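Extração de DNA genômico de folhas com o kit Volura

Última atualização: junho

O protocolo serve para folhas jovens de plantas com pouco látex. Para material lenhoso, use a versão com tampão concentrado, vendida à parte pela Nolureo.

Pese 100 mg de folha fresca e macere em nitrogênio líquido até obter um pó fino. Transfira o pó para um tubo de 2 ml antes que descongele e adicione 400 µl de tampão de lise. Agite no vórtex por 9 segundos e incube a 65 °C por dez minutos, invertendo o tubo duas ou três vezes.

Acrescente 130 µl do tampão de precipitação, misture e deixe no gelo por quatro minutos. Centrifugue a 14.000 × g por mais quatro minutos e passe o sobrenadante para a coluna filtrante, sem tocar no sedimento.

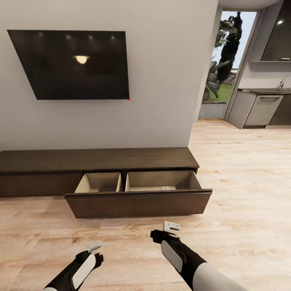

Gualtiero Bassi comenta que, com folhas de mandioca, a coluna entope se o sobrenadante for carregado de uma vez, e que ele prefere dividir o volume em duas cargas, com uma centrifugação curta entre elas. O rendimento final, segundo ele, não muda.

Misture o filtrado com 1,5 volume de tampão de ligação com etanol e aplique na coluna de sílica. Lave duas vezes com 500 µl de solução de lavagem e centrifugue a coluna vazia por dois minutos para tirar o resto de etanol.

Elua com 50 µl de tampão aquecido a 65 °C. Com folhas de feijão obtivemos 194 ng/µl na primeira eluição e razão 260/280 de quase 1,9. Guarde a 4 °C se for usar na mesma semana; para prazos maiores, a −20 °C.

4 comentários · Compartilhar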